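Bench notes: drive holders, caddies and the aluminium back panel

The storage bench at Trestham has been refitted, and the notes below replace the sheet that was pinned inside the cupboard door. They apply to anyone who pulls, labels or reseats a hard drive there. Rhona Dunbar has the old sheet if a comparison is needed.

Back panel

The panel behind the bench is now ribbed aluminium profile, with the grooves running horizontally. Holders are fixed to it from the front. The previous backing was a painted board, which had been drilled so many times that a holder could no longer be moved sideways without landing on an old hole. With the profiles, a holder can be set at any point along the run and its height changed one groove at a time.

The profiles should be wiped along the grooves with a dry cloth. Label residue collects in them and is difficult to remove once it has hardened. Solvent is to be kept away from the holders, as the grey plastic clouds on contact. One holder was lost this way in April and has been replaced.

Fixings are tightened by hand and then a quarter turn with the short key. Two holders were found last month to have crept downwards under load, and both had been left at hand tightness.

Holders

The holders are moulded grey plastic and came from Lambrakis as a batch of 36. The moulding is consistent across the batch apart from some flash on the inside edges, which Shona Buchanan has trimmed. Any holder that still feels rough should be put in the tray marked for rework and left off the panel until it has been seen to.

A drive in its caddy should go in without force. If it stops short, withdraw it fully and check for a lifted label before trying again. Most of the jams reported so far were caused by labels applied across an edge of the caddy. Labels go on the flat of the drive body only, clear of the sides.

Spacing between holders is a matter of preference within limits. Less than 50 mm between neighbours makes it hard to get a hand round the caddy, and the drive then tends to be pulled out at an angle. Wider spacing is preferred on the upper rows, where the reach is longer.

Caddies

The blue caddies are now standard for all 3.5 inch drives. The older black ones, supplied by Dillovix, remain in use for the archive set until it is retired. The two types should not be mixed on one row. They differ slightly in width, and a drive that sits properly in one type of holder will rock in the other.

Hold the caddy by its ends when lifting it. Pressure on the middle bows the plastic and can release the drive on one side. A caddy that has been dropped should be checked for whitening at the corners and discarded if any is found.

Connectors

Drives are stored with the connector end facing outwards, so that the SATA data and power ports can be inspected without taking the drive down.

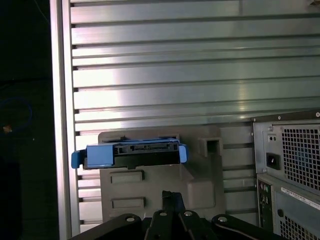
Inspection takes a few seconds per drive and should be done before every connection. Look for dust in the ports, a cracked plastic tongue, or contacts that have lost their plating. Drives with a damaged tongue are to be tagged and passed to Rhona, who will decide whether the data can be copied off before disposal. Do not try to straighten or glue the tongue.

Data and power leads are pulled by the plug, in line with the port. Leads with a metal latch must have the latch pressed first. Four leads have been withdrawn because the latch no longer releases, and replacements are on order.

Records

The register has moved to the Ustum database and currently lists 436 drives. Each entry gives the serial number, capacity, caddy type and holder position. Position is recorded by row and then by place from the left. When a drive is moved, the entry must be changed at the time of the move. The last stock check took most of an afternoon, and nearly all of it went on drives that had been put back on the wrong row.

Requests for additional holders go to Shona by email, stating the row and the number wanted. The next order closes at 4 pm on the last working day of the month.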